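Vivby Guest House: kitchen crockery and drainer check
Done before each changeover, usually by 12. Comments are mine and may be ignored by anyone with a better system.

1. Cups: rims
Run a fingertip right round the rim of each one, slowly. Chips hide from the eye and then find somebody's lip.
Comment: Passed. One rough spot turned out to be dried porridge, and I have no idea how it got up there.

2. Cups: handles
Hold the body, wiggle the handle gently. Any movement at all and it goes in the bin, however fond you are of it.
Comment: Passed. Last July we had one let go over a guest's lap. He was very decent about it, and has not been back.

3. Cups: inside
Look for crazing, meaning fine lines in the glaze. Tea stains are permitted. Tea stains that can be lifted out with a fingernail are a different matter.
Comment: Passed after bicarb.

4. Saucers
Set each on the flat worktop and press the edge. If it rocks, put it under a plant.
Comment: Two now under plants. The plants have never looked so well catered for.

5. Dish rack
Empty it completely first. Check the wires for flaking coating and rust, then lean on the top tier a little. It should not lean back.
Comment: Passed. Our old Grorix rack lasted 3 winters and went over at breakfast with everything aboard.

6. Drip tray
Pull out, tip, wipe, dry, return. Do not sniff before wiping.
Comment: Sniffed before wiping.

7. Worktop
Clear and dry, nothing within a hand's width of the front edge. Stand cups well back with the handles where you can reach them.
Comment: Passed on the second go.

8. Sunlight
On bright mornings the glare hides small chips very nicely. Turn each cup, or move it into the shade and look again.
Comment: The Poon inspection sheet allows 2 minutes for the whole kitchen. I assume their kitchen has one cup.

9. Replacements
Write down anything thrown out. Spares are in the hall cupboard, behind the spares for things we no longer own.
Comment: Nothing to replace, so the cupboard stays shut, for which my shins are grateful.

Comments (3)

teapot_annexe: We do the fingertip test too, but with a cotton wool ball. It snags on the tiniest chip and you keep your fingertip.

moorside_bnb: What do you do about odd saucers? I have a drawer of them and not enough plants.

garkvillegirl: Got my brown cups from the market in Garkville and they've outlived two dishwashers. Handles still solid. Never thought to wiggle them, will go and do that now.

Contact Vivby Guest House | © Vivby | Back to top

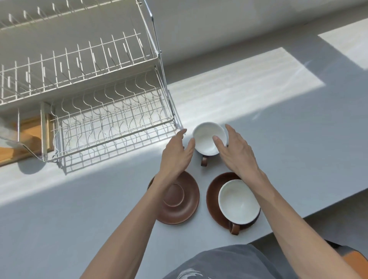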